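Notas para la charla, versión larga (la corta la tiene Magdalini en su portátil, por si me quedo sin voz)

Arranque

Hola a todos, gracias por quedaros después del café. Me llamo Dymphna Ó Gríofa, trabajo en el equipo de software de Achterberg y vengo a hablaros de la parte menos vistosa de un robot con dos brazos: quién se mueve primero, quién espera y quién decide que ya basta de esperar.

(Pausa. Preguntar cuántos han programado alguna vez un brazo. Luego cuántos han programado dos a la vez. Suele bajar muchísimo el número de manos, y ahí ya tengo a la sala.)

Nuestro planificador se llama Mesov. Empezó en Drurnville como un script de una tarde, mío, feísimo, y ha acabado siendo lo que arranca cada mañana antes de que nadie toque nada. Os voy a contar tres cosas: cómo repartimos el espacio entre los brazos, qué hacemos cuando la percepción duda y qué registramos para poder dormir. Si me enrollo, Magdalini levanta la mano y paso a la siguiente.

El reparto del espacio

La primera versión de Mesov tenía un semáforo. Literalmente: una variable, un brazo en verde y el otro en rojo. Funciona, eh, no chocas nunca. Pero tienes la mitad del hardware mirando, y a la segunda semana ya te da vergüenza enseñarlo.

La segunda versión partía la mesa en dos con una línea imaginaria. Brazo izquierdo a la izquierda, brazo derecho a la derecha, y una franja central que se pedía con un permiso. ¿Problema? Que todo lo interesante pasa en la franja central. La gente coloca las cosas en el medio, es humano, y el permiso se convertía otra vez en el semáforo, solo que con más líneas de código.

La versión de ahora reserva volúmenes en el tiempo. Cada trayectoria se convierte en una especie de tubo gordo, con su hora de entrada y de salida, y el otro brazo planifica esquivando ese tubo. El margen lo fijamos por segmento: la muñeca lleva más que el antebrazo, por los cables. (Aquí contar lo del cable enganchado en Bunda, que siempre se ríen. Ser breve. La última vez no fui breve.) 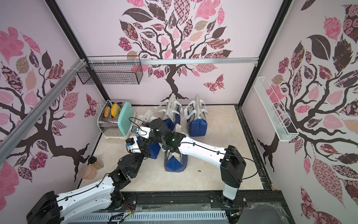

Las reservas temporales se complican cuando los dos brazos quieren mirar y agarrar en el mismo sitio. El módulo de cámara de la muñeca derecha necesita acercarse para ver bien, y al acercarse ocupa justo el hueco que el otro brazo podría querer. Fijaos en las bolsas azules y blancas: están agrupadas en el medio, y una de ellas queda medio tapada por las pinzas. Para Mesov esa bolsa es un objeto con la mitad de los datos, y encima se parece un montón a sus vecinas. Si el segmentador junta dos bolsas en una, el agarre sale calculado para un objeto que no existe, con un ancho absurdo. Y las asas, ay, las asas. Una bolsa con las asas levantadas es un regalo; si no las localizas, toca pensar por dónde la coges.

(Dejar la foto puesta mientras explico lo siguiente. No pasar la diapositiva por nervios.)

Cuando la percepción duda

Durante meses tratamos la confianza del detector como un número mágico. Por encima del umbral, agarra; por debajo, error y a otra cosa. Dymphna del pasado, muy mal. El detector puede estar segurísimo de que hay una bolsa y no tener ni idea de dónde acaba, y esas dos dudas piden respuestas distintas.

Ahora cada objeto llega al planificador con dos incertidumbres separadas: qué es y hasta dónde llega. Si falla la primera, pedimos otra vista. Si falla la segunda, primero preguntamos si el que estorba es uno de nuestros propios brazos. Parece una tontería, ¿verdad? Pues tenemos el modelo cinemático, sabemos dónde está cada segmento, podemos proyectarlo sobre la imagen y saber qué píxeles son robot. Tardamos una barbaridad en hacerlo porque cada equipo pensaba que ya lo hacía el otro. Percepción creía que era de control, control creía que era de percepción, y yo estaba en las dos reuniones.

Los objetos transparentes van en otra cola. Un frasco de vidrio o un envase translúcido nos da una profundidad llena de agujeros, así que para esos el planificador pide una vista extra por defecto y mete un margen más generoso. Es más lento y me da igual.

Apartarse también es una acción, y tiene su coste dentro del plan, igual que agarrar o soltar. Este cambio lo hizo Magdalini y a mí al principio no me gustó nada, os lo confieso, me parecía meter ruido en el optimizador. Lo probamos con una tanda de 500 episodios grabados, reproducidos sin robot, con la versión vieja y con la nueva. La vieja encontró un plan válido en 277. La nueva, en 416. Me callé y aprobé el cambio.

(Ojo: decir bien claro que es reproducción sobre grabaciones y que «plan válido» no quiere decir «agarre conseguido». En junio lo expliqué mal y me escribieron tres personas, con toda la razón.)

Lo que registramos

Esta es mi parte favorita, aviso, y es donde Magdalini suele levantar la mano.

Guardamos todas las decisiones del planificador, también las descartadas. Cada plan rechazado lleva su motivo en un campo cerrado, con seis valores posibles y ni uno más. Antes era texto libre y teníamos joyas como «raro», «otra vez» o «mirar con calma». Precioso para la nostalgia, inútil para buscar.

También guardamos el reloj de cada fuente. Los dos controladores y las cámaras van sincronizados, pero sincronizados según quién, ¡esa es la pregunta! Tuvimos una deriva entre el controlador izquierdo y el derecho que convertía los tubos de reserva en poesía. Cada brazo respetaba su horario a rajatabla y los horarios no eran el mismo. Desde entonces Mesov compara relojes antes de conceder la primera reserva, y si no cuadran no arranca. Sin modo degradado, sin «solo por hoy».

Y el visor. Si os lleváis una sola cosa a casa, que sea esta: haced el visor pronto. El nuestro pinta los tubos de los dos brazos sobre una línea de tiempo y puedes arrastrar el cursor adelante y atrás. Lo escribí en Bunda, en un viaje en el que no tenía que escribir nada, y hemos encontrado más fallos arrastrando ese cursor que con todos los tests juntos. (Los tests también, por favor, que está mi jefe en la sala.)

Lo que sigue sin funcionar

Las asas blandas cuando el otro brazo las roza. No las modelamos, cruzamos los dedos y replanificamos.

Los cables propios: el margen por segmento es un apaño, y lo sabemos. Hay una rama con un modelo de cable de verdad que lleva abierta demasiado tiempo.

La espera mutua. Todavía hay casos en los que cada brazo se aparta educadamente para dejar pasar al otro, y así se quedan. Lo rompemos con una prioridad aleatoria y me sigue pareciendo feo. Si alguien tiene algo mejor, lo busco luego en la zona de los enchufes.

Preguntas que caen siempre

Si nos preguntan por aprendizaje de extremo a extremo: contestar que sí, que lo miramos, y que las reservas se pueden poner debajo de cualquier política que proponga trayectorias. No entrar al trapo.

Si preguntan por el código abierto: el visor sí, el planificador está en revisión. No prometer fecha. Mirar a Magdalini antes de hablar.

Si no pregunta nadie: enseñar el vídeo de la espera mutua, que dura poco y queda muy bien.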